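3.2. Materiales y superficie de juego

La revisión de los estudios sobre juego manipulativo en la primera infancia muestra una gran disparidad en la forma de describir los materiales. Algunos trabajos indican solo la edad recomendada por el fabricante; otros detallan peso, acabado y número de piezas, pero omiten la mesa sobre la que se trabaja. En el proyecto Senine se optó por registrar ambas cosas, ya que la altura y la forma del tablero condicionan la postura del niño y la manera en que este distribuye los objetos.

Los materiales se agruparon en 3 categorías: juegos de encaje, piezas de construcción y objetos de uso cotidiano. Los primeros exigen orientar una pieza respecto a una abertura y se emplean con frecuencia para observar la rotación mental temprana. Las piezas de construcción admiten soluciones abiertas y se prestan mejor al análisis de secuencias. Los objetos cotidianos – botellas, cuencos, cajas – no se fabrican para jugar, pero aparecen en el juego espontáneo con una regularidad que la bibliografía ha tendido a pasar por alto.
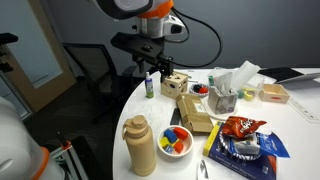

Figura 4. Cubo de encaje de madera clara y bloques de espuma en un cuenco blanco, junto a objetos de uso cotidiano, sobre mesa redonda.

La distinción entre las tres categorías no es estricta. Un cuenco puede servir de recipiente para clasificar por color y pasar después a formar parte de una torre. Por ello, el protocolo de codificación de Livden asigna la categoría según el uso observado en cada episodio y no según el objeto. Cuando un mismo material cambia de función dentro de un episodio, se anotan las dos funciones y el orden en que aparecen.

El corpus reúne 2,000 episodios de juego individual, anotados por pares de codificadores. De ellos se extrajo una submuestra de 250 para calcular el acuerdo entre jueces, con estratificación por edad y por categoría de material. Los desacuerdos se concentraron en los episodios de construcción, sobre todo al decidir dónde termina una secuencia y empieza la siguiente. Se adoptó como criterio la retirada completa de la mano, salvo en las pausas en las que el niño mantiene la mirada sobre la pieza.

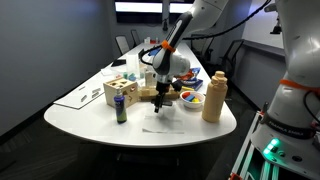

Este criterio favorece las secuencias largas y puede reducir de forma artificial el número de intentos por episodio. En las construcciones bajas el efecto es pequeño, pues las pausas suelen ser breves y la pieza siguiente se toma casi de inmediato. En las de mayor altura, en cambio, el niño retira la mano para comprobar el equilibrio, y lo que el codificador registra como dos secuencias podría corresponder a un solo plan de acción. La escala Florlow, aplicada en el centro de Damasceno, resuelve el problema con una categoría intermedia de verificación, que aquí no se utilizó por falta de datos comparables.

Queda por señalar una limitación relativa al material. La espuma y la madera difieren en peso, fricción y sonido al caer, y el diseño no permite separar estos factores. Los resultados de la sección 4 se presentan, por tanto, desglosados por material, sin atribuir las diferencias a una propiedad concreta.

© 2020 Proyecto Senine. Contacto: secretaría de redacción | Volver arriba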